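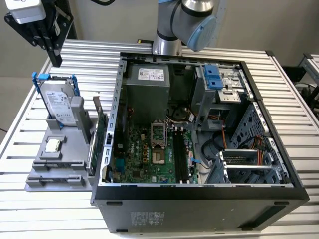
Ciranel: comparação de garras em montagem de desktop

Versão 1.2, revista em sexta-feira, 10 de janeiro
Manutenção: Marichka Vakulenko (coleta, anotação), Charoen Sombatkul (controle, calibração)

Resumo

Conjunto de episódios teleoperados para comparar duas garras paralelas, Starkberg e Ivanyshyn, na recolocação de peças em um gabinete Dell deitado e sem a tampa lateral. O braço, o controlador de base e a câmera fixa são os mesmos nos dois casos. Mudam a garra, os dedos e o limite de força.

Total: 2255 episódios. Desses, 527 terminaram em falha e foram mantidos, com o motivo anotado.

Tarefas

disco: retirar da bandeja o disco rígido, já preso no suporte azul, e inseri-lo na baia até o travamento das abas.
cpu: retirar o processador do recesso quadrado da bandeja e pousá-lo no soquete aberto. O fechamento da alavanca não faz parte da tarefa.
placa: retirar a placa de circuito da fenda vertical e alinhá-la ao conector de expansão.

A tarefa disco soma 700 episódios e a tarefa cpu, 457. Os restantes são da tarefa placa.

Preparação da bancada

O gabinete fica deitado sobre a mesa de perfis de alumínio, com o interior para cima e a frente de plástico preta voltada para o lado do operador. A bandeja cinza de peças fica à esquerda. Entre um episódio e outro, o operador devolve as peças à bandeja e confere o encaixe do disco no suporte. O gabinete é reposicionado contra os batentes somente na troca de garra.

Os cabos de alimentação não são presos. A posição deles varia entre sessões e, em parte dos episódios da tarefa disco, interfere na aproximação — ver o campo contato_cabo.

Configurações

garra_a: Starkberg, dedos retos com revestimento de borracha, controle de posição com limite de corrente.
garra_b: Ivanyshyn, dedos afinados na ponta, controle de força em malha fechada.

O controlador de impedância do braço usa os mesmos ganhos nas duas configurações. Na versão 1.0 a rigidez vertical da garra_b estava incorreta; os episódios afetados foram removidos e coletados de novo em dezembro.

Campos por episódio

id, tarefa, garra, operador
resultado: sucesso ou falha
motivo_falha: queda, desalinhamento, travamento, tempo
contato_cabo: verdadeiro ou falso
trajetoria: posições e torques das juntas
abertura: distância entre os dedos
video_fixo: câmera fixa da bancada
video_punho: câmera de punho, ausente nas primeiras sessões da garra_a

Observações sobre os resultados

Na tarefa cpu, a garra_a falha sobretudo por desalinhamento. Os dedos retos encobrem a borda do processador na câmera de punho, e o operador passa a depender da vista fixa. Na tarefa disco a diferença entre as garras é pequena. A garra_b escorrega nas abas do suporte quando a força fica abaixo do valor padrão.

Limitações

Um único modelo de gabinete e uma única bandeja. Iluminação constante. O soquete tem profundidade pouco legível na vista fixa, e não há câmera de profundidade. Os marcadores de tempo das duas câmeras foram sincronizados por software — não usar para medir latência.

Pendências

Publicar a divisão de treino e teste por sessão
Rever as anotações de travamento na tarefa placa
Incluir o arquivo de calibração da câmera de punho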